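Chapter 8
Learning to Drive by Looking

Every driver who has passed a parked van knows to ease off a little. Few could tell you by how much, and fewer still would write it down. The method in this chapter, called Zurkar by the people who built it, tries to get that number out of ordinary dashboard video, where the drivers have left it lying around unlabeled. 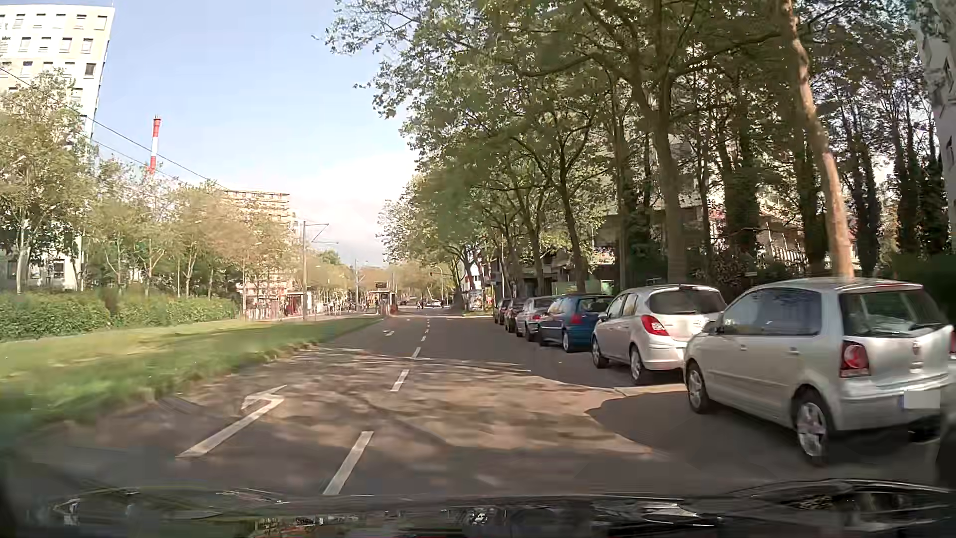
Yolandi Gumede and Aurélien Besson began with 3910 short clips of city driving and a modest question: given the road ahead, what would a person do with the wheel and the pedals over the next 2 seconds? Their first network answered with great confidence and drove like a shopping cart. It had learned that the best guess for the next moment is usually whatever happened in the last one, a rule that works very well until the first corner.

The repair was to hide the car's recent speed and steering during training. Deprived of its crib sheet, the network had to look out the window. Lane arrows began to matter. So did shadows, unfortunately, and Section 8.2 deals with the braking that followed.

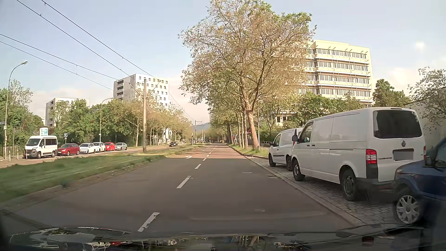
We will build the model in stages, starting with a single still and a single steering angle. Readers who skipped Chapter 2 on loss functions should go back now, while it is still their own idea. The exercises use Allo, a small simulator with flat roads and very patient traffic.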